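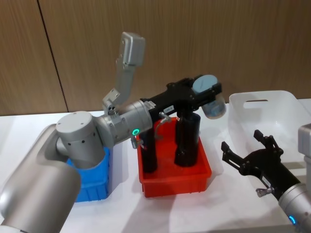
Stiltholm, December 12, 2020

The baker of Stiltholm does not like to sit down. For our talk she agreed to sit for one pot of tea, and after that she stood again, with her back against the warm side of the oven, and answered the rest of my questions from there.

She sells only rye bread. The dough starter came from her grandmother's village, Sallunine, in a jam jar wrapped in a wool sock. "My mother carried it on the train on her knees," she says. "She did not trust the luggage rack. When she arrived, she fed it first and then she fed us."

At that time the family had no shop. They baked at home and sold the loaves from the kitchen window, 9 in the morning and the same number in the evening, when the oven was free again. Now she bakes 163 loaves on a normal day. I asked how she came to this number, which is not a round one. "It is what fits," she says. "I have measured the shelves many times. One more loaf and it touches the wall and burns on that side."

The flour she buys from Markitz, a mill two valleys to the north. In June the mill changed the stones, and for several weeks her bread was too dense. Customers noticed it before she did. One man brought his loaf back and put it on the counter without a word. "I was angry for one evening," she says. "Then I cut it and I saw that he was right. I gave him two the next day."

She corrected it with more water and a longer rest. The dough now stands 60 minutes more than before, so she must get up earlier, and she goes to bed when her neighbors are eating dinner.

This year has been strange for the shop. In spring people were buying flour and no bread, and many of them asked her for a piece of the starter. She gave it to everybody who brought a clean jar. I wanted to know if she was afraid to lose customers in this way. She laughed at the question. "Most of them came back in summer. They said the starter died. I asked what they gave it to eat, and they looked at the floor."

Her daughter works at Bisht, the dairy across the river, and has no plan to take over the bakery. The baker speaks about this calmly. "She likes cheese. It is also a good thing to like." She has offered to teach the work to a young couple from the town, who will begin with the night shift after the new year.

Before I left, she gave me a loaf and told me not to cut it until the next day. I cut it the same evening.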